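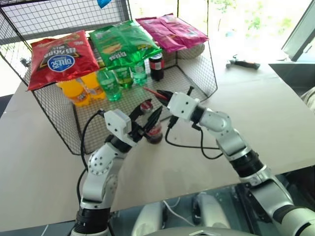 Pantry > Storage > Opinion

Bottles Below, Bags on Top

Sachiko Sekiguchi
28 Aug 2023
4 min read

Most advice on snack storage treats chips and drinks as separate problems with separate shelves. In a small break room that wastes space. My position is that one open-front wire unit can hold both, provided the load is split by weight: drinks on the floor of the unit, bags on the roof.

The reasoning is mechanical. A bag of chips is mostly gas and weighs almost nothing, so the top panel doesn't deflect under three or four of them. A full bottle is dense and tall. Put it on the roof and the center of mass rises, and a mesh cube on a smooth tabletop will slide when someone reaches past it.

Rima Abu Hammour, who stocks the Mundard office, objects that bags on the roof slump over the front and hide what is underneath. She is right about the slump. A limp bag laid lengthwise will droop over the opening and cover the bottle caps. Her fix is a lidded bin from Nestel, 18 inches wide. I tried one for most of a year and found that people stopped looking inside it.
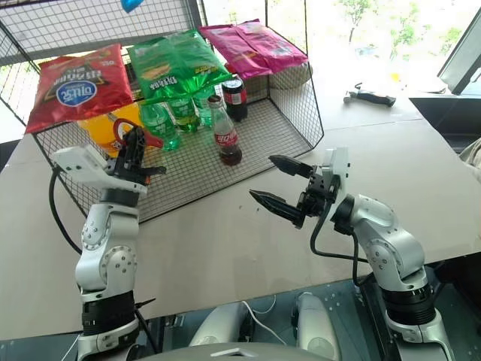 STORAGE: OPEN WIRE

Three chip bags across the top and the bottles grouped by kind underneath is close to the layout I would recommend. Green soft drink bottles stay together, and orange and cola each get their own area. Grouping matters more than strict rows, which last until the first person takes something from the back.

I would change two things. The bags should be turned crosswise so that less of each one hangs over the front. Glass should go toward the middle of the floor, away from the open edge, with plastic in front of it.

Mesh has one real fault: narrow bottle bases rock on the grid. A cut sheet of shelf liner corrects this for less than the price of a Liem tray. Solid panels would also correct it, but then the stock can't be read from the side, and restocking goes back to guesswork. I restock at 20 bottles and have not needed a written list.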